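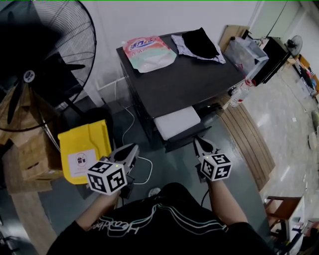 4. Setting up a shared reading of a translated novel

Zollo lets a reading group mark up one text in two languages and keep every reader's notes against the same line. Before you open the program, have the printed editions to hand, as page references are still entered manually. Any surface that takes two open books will do: a low square table like the dark grey one, with its open lower shelf, is fine, and the shelf can hold the dictionaries. The steps in this section assume that one person, the lead reader, creates the project and the others join it afterwards.

203 shares | 19 comments

4.1 Creating the project

1. From the start page choose New reading, then Paired text.
2. Enter the author, title, translator and year for each edition. The translator field can't be left blank. If the edition names no translator, type "not stated".
3. Load the original first. Zollo treats the first file as the base text and numbers its lines.
4. Load the translation and press Align.
5. Check the first and last paragraph of every chapter. Drag any paragraph that has slipped.

Note: Alignment works by paragraph. Where a translator has joined or split paragraphs, use Link by hand. In our test project, Rania Semaan's reading of the Harries translation, the base text ran to 2,051 paragraphs and almost 440 had to be linked by hand.

Caution: Don't edit the base text once notes have been added. Changing it renumbers the lines, and existing notes will point to the wrong place.

4.2 Setting up themes

Themes are the labels readers attach to a passage, such as exile, naming, the body, the mother tongue or silence.

1. Open Themes and delete the sample list.
2. Add your own. Keep them short and agree on them before anyone starts marking.
3. Give each theme a one-sentence description. Gwenllian Ellis's group used "voice" for both narration and accent and had to go back over three chapters.
4. Tick Allow overlap if a passage may carry more than one theme.

Note: A theme can be renamed at any time. Merging two themes can't be undone.

4.3 Adding readers

1. Choose Readers, then Invite.
2. Set each reader to Mark, Comment or View.
3. Turn on Hide notes until submitted if you want first readings made independently.

4.4 Quoting from the project

Select a passage and choose Copy with reference. The page number comes from the printed edition you entered, so check it against the book. Quote the original and the translation together when the argument rests on a single word. If the translation is your own, change the label to "my translation" before copying.

Caution: Copied passages don't include readers' names. Ask before quoting another reader's note in published work, and add the credit yourself.

For exporting notes to a bibliography, see section 5.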